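Workshop > Notebook > Cup station > Faults

7 Jan 2022
Flomthorpe, cup station. Written up by S. Fuchs.

Fault: double pick from the cup rack, second cup carried through to the fill position. Arm went into protective stop with the pair jammed on the nozzle guard. No injury. One guard bent, one gripper pad torn.

Sequence, from the log and from what Burgi saw. The Zekus arm took a cup off the middle stack at normal speed. The separator did not fire, or fired late; the log only records the command, so I can't tell which. Two cups came away nested. The width check on the gripper passed them. The wall of a second cup adds very little at the rim, and the tolerance had been opened in March when we were getting false rejects on soft cups. Nested pair went to the nozzle, sat too high, and the guard took the load until the force limit tripped.

The stop itself behaved. The recovery did not. On reset the arm tried to finish the interrupted move instead of backing out along the approach path, and pushed the guard a second time before Burgi hit the button. I regard this as the more serious of the two faults. A double pick spoils a cup. An arm that continues a blocked move after reset, with somebody standing next to it to clear the jam, is a safety matter and is logged as one.

Checked so far:

Separator air supply normal at the regulator. Hose not kinked. Valve clicks on manual command every time I tried it.
Rack dividers tight. No play in the middle slot.
Torn pad replaced from the Riedl box. The old pad is in a bag in the fault drawer.
Gripper homed and width reading zeroed. It was not out.
Station locked off at the isolator and tagged before any hands went near the rack.

Then we went through the cups by hand, pulling them from the stacks and looking at rims and bases for anything that would make them cling. The printed ones are not all from the same supplier and I had assumed they were interchangeable. On the bench they are not. Some slide apart under their own weight and some need a twist. I held each one at the rim and base and turned it to see whether the wall was true.

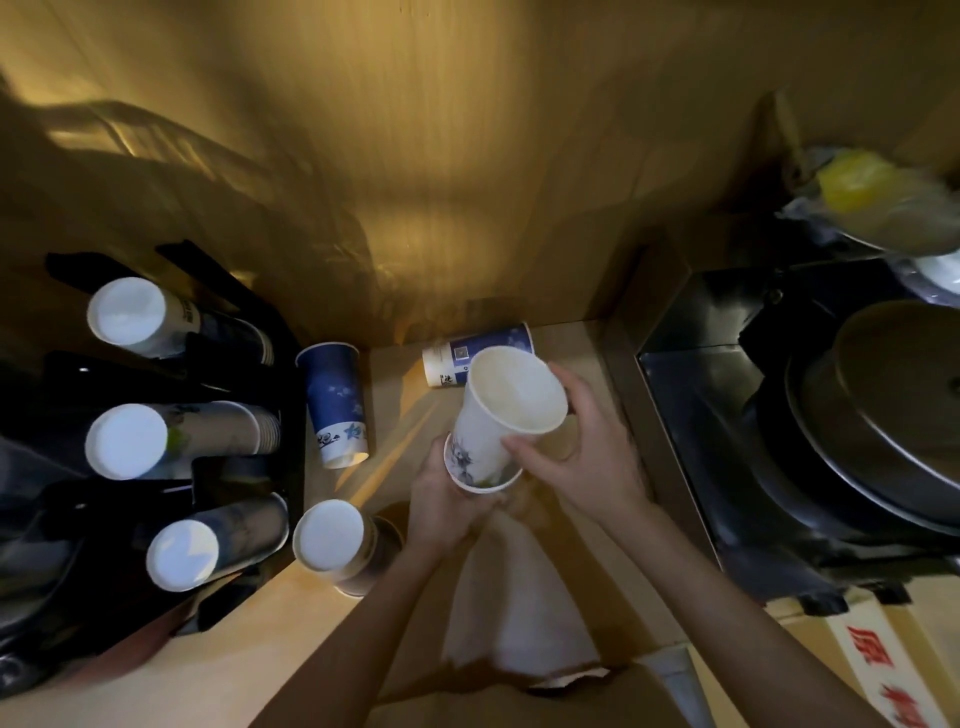 Nadja Ammann is not persuaded that the cups are the cause. Her note on the first draft of this page says that sticky cups have been going through the station since it was built, and that a separator which only works on cups that would have separated anyway is not doing a job. She wants the valve timing measured with a probe before anyone writes to a supplier. She also asks why the tolerance change in March has no entry in this book.

Fair on both. I made the change and did not write it down. It is written down now.

Afternoon. Borrowed the probe from Benedikt Lanz and put it on the separator line. 60 cycles with the arm disabled and the rack loaded. The air pulse came late on six of them, late enough that the gripper would already have been moving. All six followed a pause in the cycle — the valve seems slow on the first shot after standing. My manual test would never have shown it, as I was pressing the button over and over.

So: late pulse plus a clinging cup plus a wide tolerance. Any one of these alone would probably have gone unnoticed.

Actions:

Valve to be swapped for the spare Standix unit. Benedikt.
Width tolerance back to the original value. Done. Expect false rejects on the soft cups and put up with them.
Add a dummy pulse before the first pick after any pause. Me.
Reset behaviour: arm must retract along the approach path and wait for a second confirm. Tanner Cloutier has the program. Station stays locked off until he has shown it working against a foam block at reduced speed, with two people present.
New nozzle guard to be cut. The bent one can be straightened but I don't want it back on.

Open: the log should record the actual pressure at the separator and not only the command. There is a free input on the controller. Not started.

Recent entries
Nozzle drip after cleaning cycle
Rack dividers, middle slot refitted
Isolator tags, where they are kept
Gripper pad wear, second set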